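4.3 Setting the Night Charge on Your Zorden Storage Heater

The Zorden soaks up cheap electricity at night and gives it back during the day. It has no idea what the weather will do tomorrow. That part is your job.

1. Find out when your off-peak hours start. They are on your bill, usually on the page you throw away.

2. Turn the INPUT dial to 3. Leave OUTPUT at 1 overnight, or you will heat the living room very nicely for the cat.

3. Wait one full night. Pressing the reset button will not hurry it along, though you are welcome to get it out of your system.

Note: The first charge of the season smells of burnt dust. Open a window. If the smell is still there by Friday, switch off at the wall and call your installer.

CAUTION: Do not dry socks on the grille. The thermal cutout trips, and the cutout is behind the panel with 27 screws. We have asked Skelent, who make the panel, about this.

4. In the morning, turn OUTPUT to 2. Save 3 for evenings and visiting relatives.

5. If the heater is cold by noon, raise INPUT by one and try again the next night. Error code 927 means the clock has lost the time – see 4.5, and bring a small screwdriver and some patience.
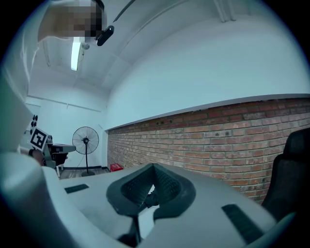 4.4 Summer Shutdown

Turn both dials to 0. Leave them there until September.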